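**Respite care hours for foster families: proposed change to the carryover rule**

*Family Placement Forum > Policy and Practice > Open for comment*

---

**Moderator_NFigueroa**

Members are invited to comment on the proposed change to respite care hours. Under the present rule, a licensed foster household receives 200 hours of respite care per year. Hours that are not used by the end of the year may be carried into the next one without limit. The proposal would cap the carryover at 30 hours.

The Montes office has asked for written comments before the September meeting. Please keep replies to the matter of carryover. Questions regarding background checks for respite caregivers belong in the separate thread.

Noelia Figueroa
Forum moderator

---

**clomow_household**

Our household has been licensed through the Clomow office for several years and currently holds two placements, one of them an infant. I wish to register my opposition to the cap.

Families with infants tend to use few hours in the first months. A newborn who has already moved once should not be handed to a series of new faces, and our caseworker advised us to wait. We followed that advice. Under the proposal, a family that does so would lose most of what it had set aside, and would have less help available in the second year, when the child is walking and the nights are no easier.

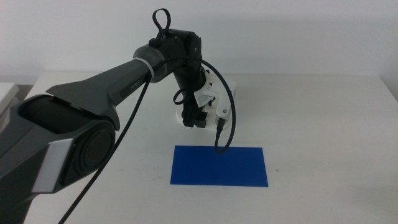
I would also ask the office to consider how hours are counted when a respite caregiver cancels. At present the hours are returned to the family's balance, but the return can take weeks to post. If it posts after the end of the year, does the family keep those hours or forfeit them? The draft is silent on this point.

---

**V_Queiroz**

I coordinate respite schedules for Grirner Family Services and write here in a personal capacity.

I understand the concern raised above and share part of it. However, the unlimited carryover has produced a serious backlog. In our area, households now hold more than 3,000 unused hours between them, and we have 34 approved respite caregivers. If even a portion of those hours were requested in the same season, we would be unable to honor them. Families would hold a balance on paper that no person could fill.

A cap obliges us to plan for hours that will be used. I would prefer a figure higher than 30, but I do support having a figure.

Valquíria Queiroz

---

**clomow_household**

> Families would hold a balance on paper that no person could fill.

With respect, this describes a shortage of caregivers. Removing hours from families does not add one caregiver to the list. It removes the record of how many are needed.

---

**V_Queiroz**

The record would remain. Requests that are made and declined are logged separately, and those logs are what the agency submits when it asks for recruitment funds. Unused balances are not part of that submission. I accept that most families have never been told this, and I will raise it with our office.

---

**second_shift_parent**

I should like to offer a middle position. Could the cap apply only to households whose youngest placement is over the age of two? Those caring for infants would keep the present rule until the child's second birthday, after which the balance would be reduced in stages.

I would add that the request form itself discourages use. It asks for four weeks' notice. Very few of us know four weeks ahead that we will need an afternoon. We let the hours sit, and it then appears that we did not want them.

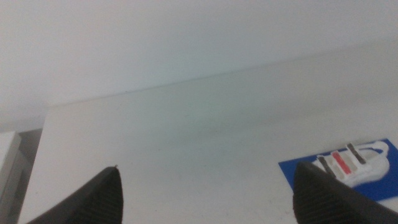
*Black gripper fingers over a white tabletop.*

The Stirkusetti office shortened its notice period to one week last year. I do not know the results and would be grateful if anyone licensed there could report them.

---

**stirkusetti_licensed**

In reply to the question above: the shorter notice period has been helpful to us, with one reservation. Requests are approved more quickly, but we are less likely to be given the same caregiver twice. For our older placement this has been acceptable. For a baby I would not accept it, and on two occasions I have turned down the hours for that reason.

I do not favor an exception based on age alone. A seven-year-old who has been through several homes may need a familiar caregiver as much as an infant does. The caseworker should be able to approve a higher carryover in writing, whatever the child's age.

---

**second_shift_parent**

That is a fair objection. My hesitation is that caseworkers change often. We have had three, and each took a different view of what could be approved. A fixed rule would at least be the same for everyone.

---

**stirkusetti_licensed**

Written approval would stay in the file when the caseworker leaves. I would still rather rely on that than on a birthday.

---

**Moderator_NFigueroa**

I thank members for their comments. The following points will be forwarded to the Montes office:

- Treatment of hours returned after a late cancellation
- A carryover figure above 30
- An exception for infants, or an exception by written approval (members disagree)
- The length of the notice period on the request form

Ms. Queiroz, please confirm whether your remarks on the request logs may be included under your name. The thread will stay open for further replies until the meeting.

---

**V_Queiroz**

They may be included. Please note beside them that I do not speak for Grirner.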